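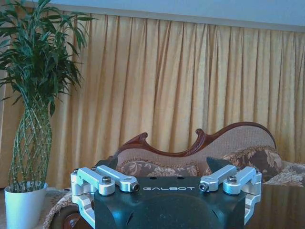 「GALBOT」の白い文字が入った筐体上面

遭遇表の設計を見直す
――長期キャンペーンにおける乱数表の分布、消耗、更新手順

ランダム遭遇表は、卓上RPGの部品の中で最も古く、最も検証されていないものの一つである。戦闘規則やキャラクター成長の数値は版を重ねるたびに調整されるが、遭遇表は項目だけが差し替えられ、構造は据え置かれることが多い。本稿では、探索型システム『Lutenow』の舞台設定「Ivdale」を使った長期キャンペーンの記録をもとに、遭遇表がどこで機能し、どこで破綻するかを整理する。

記録を提供したのはGMのハシニ・ラナシンハである。彼女の卓では移動中の判定をすべて帳簿に残しており、遭遇表を参照した回数は800回に達した。同じ地域の表を、改訂を挟みながら使い続けた例としては長い部類に入る。

■ 二つの六面体が作る形

Ivdaleの地域表は六面体を2個振って合計を読む形式で、項目は2から12までの11個になる。この形式の性質は単純である。合計7の出現率は36分の6、合計2と12はそれぞれ36分の1。6、7、8の三項目だけで36分の16、すなわち全体の44パーセント強を占める。

GMがこの事実を知らないということはまずない。問題は、知っていながら項目の配置に反映させない点にある。ラナシンハの初期の表では、7に「街道の商人」、6に「狼の群れ」、8に「天候の急変」が置かれていた。いずれも内容としては無難だが、800回の参照に対する7の期待値は133回である。商人が133回現れる街道で、商人との会話を毎回新しく用意できるGMはいない。

一方、12に置かれた「白い塔の使者」の期待値は22回で、設定上は一度会えば物語が進む存在だった。使者が二度目に現れた時点で、卓はその項目を「何も起きない」と読み替える運用に変わった。表の端に置いた項目は希少であるという感覚は、短期の卓でのみ正しい。参照回数が増えれば、端の項目も必ず繰り返される。

この点について、シナリオ誌の編集を長く務めたガス・ティルマンは、項目を出現率ではなく耐用回数で分類することを提案している。耐用回数とは、同じ項目が同じ卓で繰り返し出たとき、追加の準備なしに処理できる上限を指す。商人は三回、狼は四回、天候は十回以上、使者は一回。数字は卓によって動くが、項目ごとに書き込んでおくだけで、どの行から先に傷むかが見える。

中央に置くべきなのは耐用回数の多い項目である。天候、地形の変化、痕跡、遠景。これらは単独では地味だが、直前の状況と組み合わさって意味が変わる。端には耐用回数が一回の項目を置き、使用後に差し替える。この二点だけで、初期の表が抱えていた問題の大半は解消する。

■ 判定の頻度

表の中身より先に決めるべきなのが、そもそも何回振るかである。『Lutenow』の標準規則では、移動日ごとに朝、昼、夜の三回、六面体1個を振り、1が出たときに地域表を参照する。一日に少なくとも一度遭遇が起きる確率は216分の91、42パーセント強となる。

七日間の行程なら、遭遇の期待値は3.5回である。一回の遭遇の処理に三十分かかる卓であれば、移動だけで二時間近くを使う計算になる。開始が午後七時で終了が十時の平日の卓では、目的地に着く前に時間が尽きる。

デズモンド・グエン゠トランは、判定の頻度を距離ではなく決断に結び付ける方式を採っている。道を選ぶ、野営地を決める、川を渡る、荷を捨てる。プレイヤーが選択を行った直後にのみ判定を行い、選択のない日は省略する。遭遇は直前の決断の帰結として読まれるため、唐突さが減る。欠点は、プレイヤーが判定を避ける目的で選択そのものを先送りにする場合があることで、グエン゠トランの卓では、先送り一回につき糧食を一単位消費させて対処している。

標準規則と決断方式のどちらを採るにしても、時間の見積もりは事前に紙の上で済ませておきたい。計算は期待回数に平均処理時間を掛けるだけで足りる。処理時間は戦闘を含む項目と含まない項目とで分けて記録する。両者をまとめて平均すると、実際にはどちらの遭遇にも当てはまらない値が出る。
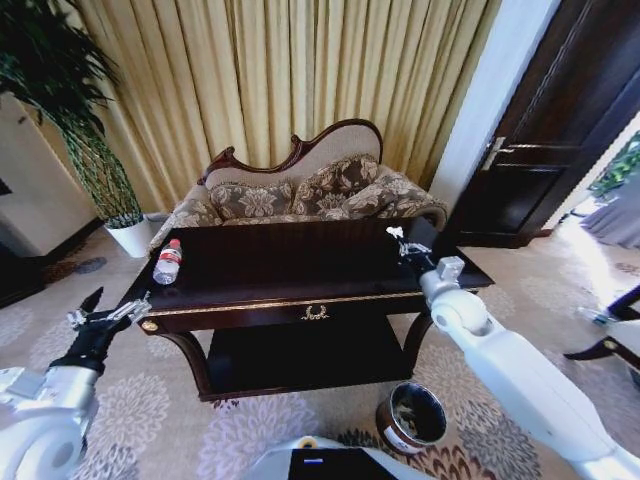

金の縁取りのある暗色のテーブルと、その奥の装飾的な二人掛けソファ

■ 修正値の罠

地域の危険度を表すために、合計へ修正値を加える設計がある。安全な街道では修正なし、国境の森では2を加える、といった具合である。一枚の表を複数の地域で使い回せるため、紙面の節約にはなる。

しかし2を加えた場合、合計の範囲は4から14へ移る。13と14の行を用意していない表では、超過分を12として扱う処理が一般的だが、このとき12の行の出現率は、素の合計が10以上になる確率と等しくなる。36分の6、つまり元の表における7と同じ頻度である。最も希少だったはずの項目が、森に入った途端に六回に一回出る。

ラナシンハの帳簿にもこの現象は残っている。国境の森に入ってから使者の出現が急に増え、卓では当初これを物語上の伏線と受け取った。後にGMが修正値の副作用だと気付いたが、すでにプレイヤーの一人が使者の目的について仮説を立て、王都への手紙まで書いていた。修正は次の季節の変わり目まで見送られた。

対処は二つある。第一に、超過分の行を実際に作ること。2を加えるなら13と14の行を足し、同時に2と3の行は森では出ないものと割り切る。第二に、修正値を使わず、二つの六面体のうち片方を別の表に割り当てること。片方で何が出るかを、もう片方でそれが何をしているかを決める。組み合わせは36通りとなり、分布は平坦になるが、項目の重複による疲労は大幅に遅れて現れる。

後者の方式は、東欧の小出版社Wilczyńskaが刊行した探索補遺で採用されている。同書では行動表の六項目が「移動中」「休息中」「争いの最中」「何かを探している」「負傷している」「別のものに追われている」と定められ、あらゆる遭遇対象に適用できるよう文言が調整されている。狼が探しているものは何か、商人は誰に追われているのか。GMが即興で補う範囲は広いが、起点が与えられているため負荷は小さい。

■ 記述の長さ

一項目にどれだけの文章を割くかという点では、意見が分かれる。

ロレッタ・ストリックランドは、一項目800字を上限とする書式を公開している。内訳は、外見と距離、動機、最初の反応、交渉の余地、撤退の条件、残される物品である。この順番で読めば、卓上で最初に必要になる情報が先頭に来る。数値データは別表に逃がし、本文には対象の名称と参照番号だけを書く。

短い側の代表がヘイゼル・アルカンタラで、彼女の表は一項目が一行しかない。「橋の下で鍋を洗う兵士、所属章なし」。これだけである。アルカンタラは週一回、土曜の夜に固定の卓を持ち、開始前の一時間で当日参照しそうな行だけを読み返して膨らませる。事前に書き込んだ文章は、前回までの展開と矛盾したときに捨てにくい、というのが一行に留める理由だという。

両者の差は、GMの即興力よりも卓の開催間隔から説明したほうが分かりやすい。間隔が一か月を超える卓では、GM自身が前回の文脈を忘れている。長い記述は将来の自分への引き継ぎ書として働く。毎週開く卓では文脈が頭に残っており、長文は照合の手間を増やす。隔週の卓であれば、耐用回数が一回の項目のみを長文で書き、残りを一行で済ませる混合型が扱いやすい。

なお、ストリックランドの書式をそのまま使う場合、撤退の条件を省略しないことを勧める。帳簿を見る限り、処理時間が一時間を超えた遭遇の多くで、この欄が空白だった。相手がいつ逃げるかが決まっていない戦闘は、どちらかが全滅するまで続きやすい。

■ 更新の手順

表は使うほど摩耗する。更新の間隔を決めずに運用すると、GMは退屈を感じてから書き直すことになり、その時点でプレイヤーはすでに退屈している。

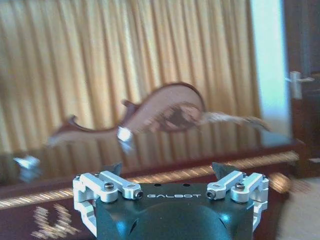 ラナシンハが現在使っている手順は次の通りである。まず、各行の左端に参照のたびに印を付ける。印の数が耐用回数に達した行は、その回の終了後に線で消す。消した行には、直前の遭遇の結果として生じた事柄を書く。狼の群れを追い払ったのなら、そこには「狼のいなくなった谷で増えた鹿と、それを追う密猟者」が入る。商人から馬を買い叩いたのなら、次に来るのは商人組合の徴収人である。

この書き換えには、地域の変化をそのまま表に蓄積できるという利点がある。年表や勢力図を別に作らなくても、線で消された行を上から読めば、その土地で起きたことがおおむね復元できる。六月に途中参加したプレイヤーへの説明も、旧版の表を見せることで済ませたという。

電子的に管理する方法もある。表管理用のツール『Plurance』は、行ごとの参照回数を自動で記録し、上限に達した行の色を変える。履歴の検索が速く、複数の地域表を併用する卓には向いている。ただし、初期設定では上限に達した行を抽選から外して振り直すため、そのまま使うと分布が変わる点には注意を要する。7の行が外れた状態では、残り30通りに対して6と8が10通りを占め、両者だけで三分の一に達する。設定の「除外」を「警告」に切り替えれば、分布は元のまま保たれる。

紙で運用する場合は、差し替え用の行をあらかじめ別紙に用意しておく。五行もあれば数回分はもつ。内容は地域に依存しないものを選び、固有名は空欄にする。終了後に書く余力がないときは、別紙から一行を写し、空欄に直近で登場した人物か地名を入れておけばよい。

地域をまたぐ項目、たとえば渡り歩く傭兵団や疫病などは、複数の表に同じ行を置くと参照回数の管理が煩雑になる。印は一か所にまとめ、各表には参照先の番号だけを記す。傭兵団がある地域で壊滅したときも、修正は一行で終わる。

ラナシンハのIvdaleでは、国境の森の表が現在四版目に入っている。12の行には、使者に宛てて書かれた手紙の返信を運ぶ少年が置かれ、耐用回数の欄には一と記入されている。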